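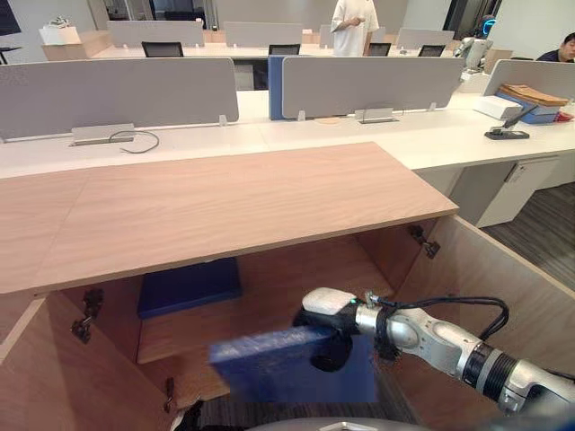
5.2 Setting the shelf approach in Vovik Planner

Use this section when the arm has to place a flat item in a cabinet. The doors must be fully open before you begin.

1. Open the Approach tab and load the head camera view.
2. Draw the keep-out box along the front lip of the cabinet top. Leave a margin of 20 mm.
3. Add anything already on the shelf as a fixed obstacle.
4. Set Insert speed to 10 per cent and press Preview. The planned path is drawn in green. If any part of it is red, raise the margin by 5 mm and preview again.
5. Press Run and keep one hand on the stop button.

Note: the planner does not model cables. Check the slack at the wrist yourself before step 5.

5.3 Checking the wrist camera near dark surfaces

Black plastic and chrome rims, such as those under an office chair, return poor depth. Select Wrist, then Depth overlay, and bring the fingertip in slowly. Missing points show as purple.

Caution: the planner treats missing points as free space unless Fill gaps is ticked.
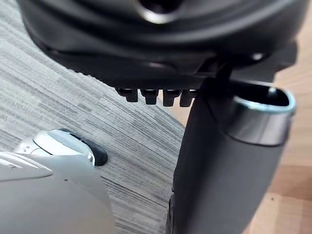
5.4 Saving the profile

1. Press Save as and enter a name of at least 6 characters.
2. Tick Lock if other users share the arm.

Section last revised 17 May 2023, Cheuk-hei Chung.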